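Disassembly cell - notebook, November
Entry: what to buy next, and what to stop wanting

Spent the morning on the spending plan before Brayden Ouellet gets hold of it and rounds everything down. The work right now is desktop and server boards: memory, CPU sockets, processors out and in. Everything below about money comes out of watching the arm do that for a couple of weeks (and a fair amount of staring at wrist camera footage with a sandwich in my hand).

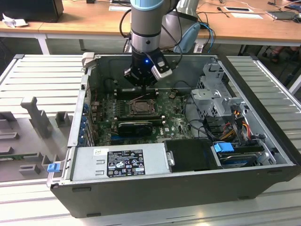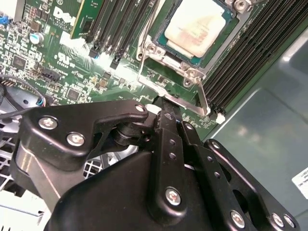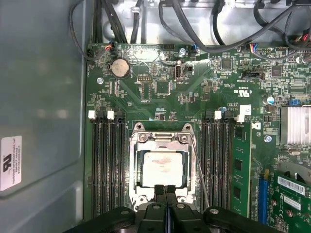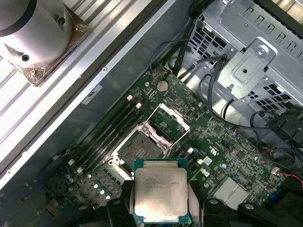

OK so, the list as it stands. We have 3,000 left on the equipment line for this round, and I went in wanting to blow the whole lot on a second gripper. I've talked myself out of it, mostly. Darcy Landry pointed out that the gripper we have reaches what we ask it to reach, and the trouble is in the last few millimeters, which means fingertips. Socket levers are thin, and a fingertip that's comfortable on a processor is clumsy on a lever. So: tips first!

Rernex quoted 239 for a set of narrow fingertips, swappable, two screws each. I want two sets, because the first one will get chewed up while we learn (I know us). Mirkthorpe does a softer pad version but they wouldn't give me a price over the phone, and the web form ate my message twice. Parking that one until they write back.

Next is fixturing. I keep putting this off because it's boring to buy, and it's the thing I grumble about most. Towers come in every shape, and a case that shifts a hair when the arm pushes on it costs us the whole run. Tremblay can make us an adjustable clamp plate that bolts to a slotted table, and I've penciled in 1,000 for it. Darcy thinks we could do it ourselves from stock bar for a lot less. Probably true, but then it's Darcy's December gone, and I need Darcy on calibration.

Scrap machines! Cheap and we never have enough of them. The surplus place has 11 towers on a pallet, mixed models, and will hold them until the end of the month. I'd rather have a few of the same model and then some odd ones, so I'm going to go look through the pallet myself before saying yes. Things to check while I'm there:

- is there still a CPU in the socket, and does the lever move by hand
- at least one memory stick left in each
- no bent pins (bring the loupe)
- side panels come off without a fight

The Arex force sensor is the one I can't decide on. It's lovely, I've wanted it since spring, and it would take almost everything that's left once the tips and plate are paid for. Brayden will ask what it lets us do that we can't do now, and my answer at the moment is "feel the lever better," which is a bit thin for that much money. Arex does a loan unit, so I've asked for the form. If they'll lend it to us for long enough to do a proper comparison on levers and memory latches, then I'll have numbers to argue with, and if they won't, it waits for the next round and I sulk.

Small stuff that shouldn't need a meeting: spare screws for the fingers, thermal paste wipes, cable ties, another box of antistatic bags. Also a decent lamp - glare off the processor lids has been bugging me and I'd like to try light from the side before anyone says the words "new camera."

To do: chase Mirkthorpe, ring the surplus place about viewing hours, get Tremblay to put a lead time in writing. Darcy is measuring the table slots this afternoon so we don't order the plate with the wrong bolt spacing again.

Last updated: November
Print this entry | E-mail this entry
Contact the workshop | © Disassembly cell notebook | Back to top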